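Our canteen and the drinks robots: a small gallery

January 23, 2023

I've worked the canteen counter at Womport for 7 years, and since last winter a good part of my shift has been spent next to robot arms. People keep asking what it's like, so I've put this page together with a few notes from our end of things (the kitchen end, I mean, where the tea gets made!). It isn't the official line from the firm, just mine.

The old way first. We had one long counter, one queue, and two of us pouring from the moment the morning break started until it finished. Then everybody wanted a drink at lunch as well. By the end of a shift my wrist ached and I'd barely said a proper hello to a soul. When the people from Lernberg came to talk about automation I was dead against it, and I said so, quite loudly, in the meeting.

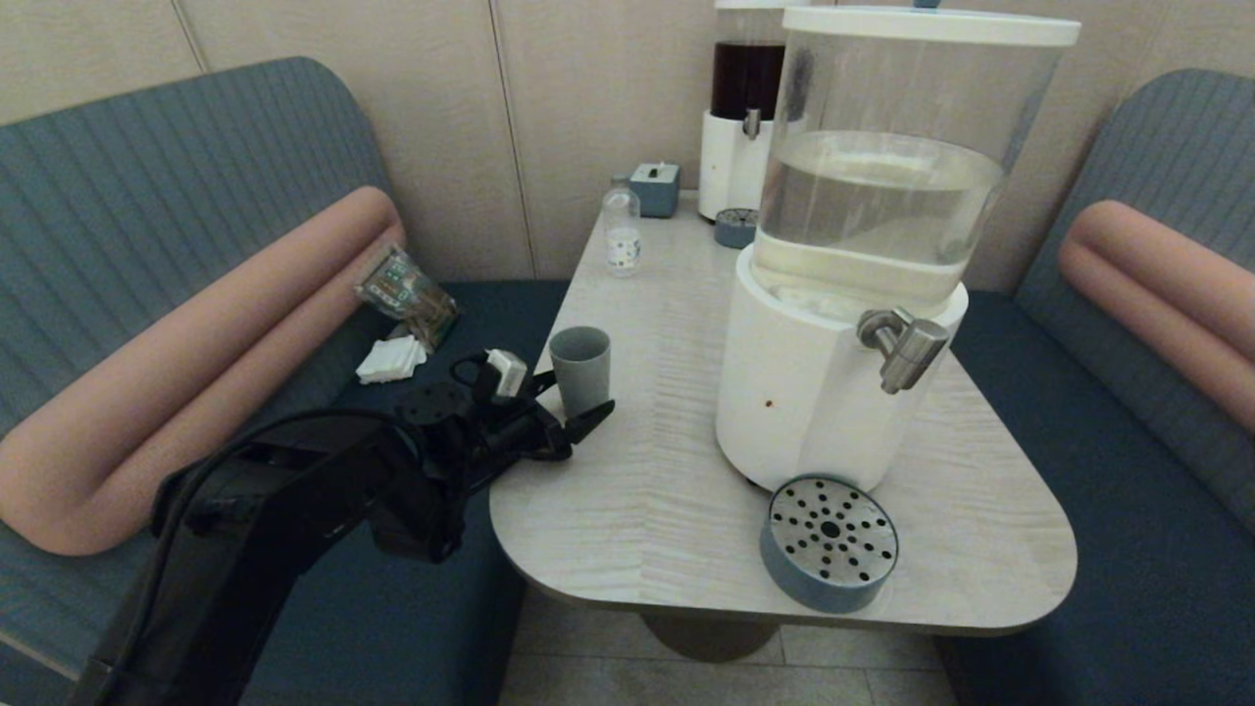 My own job has moved from pouring to setting up, and I do like it more than I thought I would. I fill and clean the dispensers, put them out, and then it's a matter of checking where everything has ended up. Cups are the fussy part. A grey-green one standing over by the edge of the table, like the one by the gripper, is exactly the sort of thing I used to nudge into place without thinking, and now I stop and look at how the arm is coming in before I put my hand anywhere near it. The drip trays come off for a rinse at the end of the day, same as ever. No arm has offered to do those yet.

The hours changed too, and I won't pretend everyone was pleased. We used to have 5 of us on the early rota and now there are 2, with the others moved over to hot food and the Kondton site. One of my friends loves it there. Another misses the gossip at the counter and tells me so every time we talk. I miss it as well, though I get more time to sit down with people than I did when there was a queue out to the corridor.

We had training from Agbayani, two mornings of it, and the best bit was learning how to stop the arm and start it again myself. Before that I had to ring upstairs and wait, which made me feel like a guest in my own kitchen. Now I've got the stop button and a laminated sheet, and I've written my own notes all over the back of it.

Next on the list is the upstairs tea point, which should be going over in February. I've asked for a bigger sink while they're at it.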